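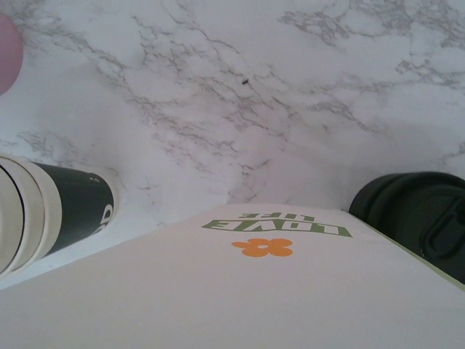

Murkby, February

Section 6. Recording your first takeaway-order examples

By now both arms should be moving freely and Govano should be open on your screen, so we can get on to the part most people enjoy. You'll be guiding the arms through small jobs with a paper bag and the usual café bits and pieces, and each go is saved as one example for the system to learn from. Please don't worry if your first few are clumsy - everyone's are!

1. Set out the bag, the cups and whatever else your order sheet asks for. Leave enough space between them for open fingers to come down either side.

2. Check all the camera views in Govano. If a wrist view looks blurred, wipe the lens with a dry cloth and look again.

3. Bring the fingers to the bag with the pads open and pause there for a moment before you press Record.

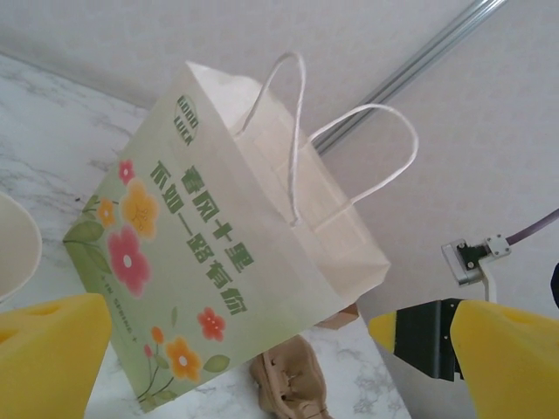
Bag between open finger pads.

4. Close gently on the paper. It creases very easily, and a bag that has been squeezed flat is a nuisance to open again.

Note: Handles are fiddly. If you miss one, back off a little and try again in the same recording, as a calm second try is well worth keeping.

5. Work at an even pace, one arm at a time to begin with and then both together once you feel comfortable. 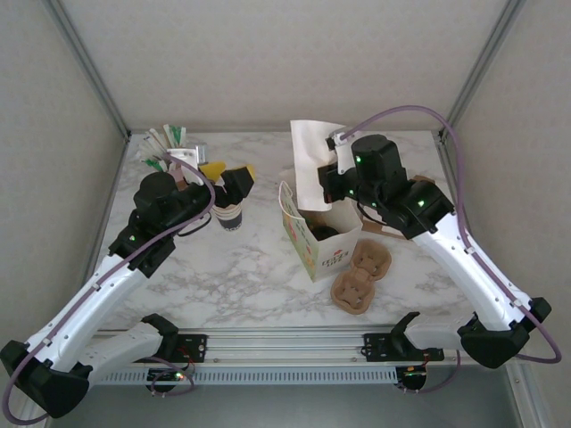
When both arms are over the table, keep their wrists well apart and watch the cables as you turn, especially if you are reaching across towards the back.

CAUTION: Keep your own hands off the table while recording. Press Stop and wait for both arms to settle before you move anything.

6. Save the example, give it a plain name, and change the layout a little before the next one. Turn the bag, lay it on its side, swap the cups over. We ask for 40 examples per order sheet, with a fresh layout after every five.

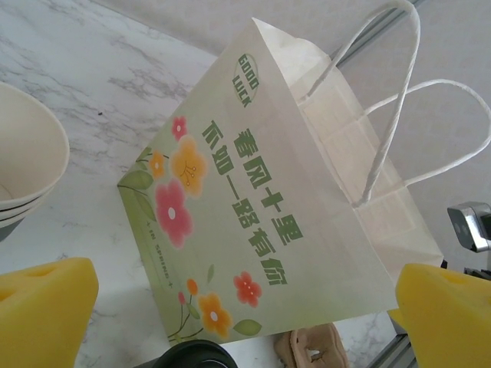
Évan Joly writes from Dendby that he would go further and change the layout after every single example, even if it makes for a longer afternoon - his first set was so tidy that the arms were lost as soon as a bag had been turned round.

7. Play back your last few examples before you send them, and delete any where the recording stopped too early. Sending is covered in Section 11.

6 shares | 5 comments
Contact the Eze help desk | Copyright Eze | Back to top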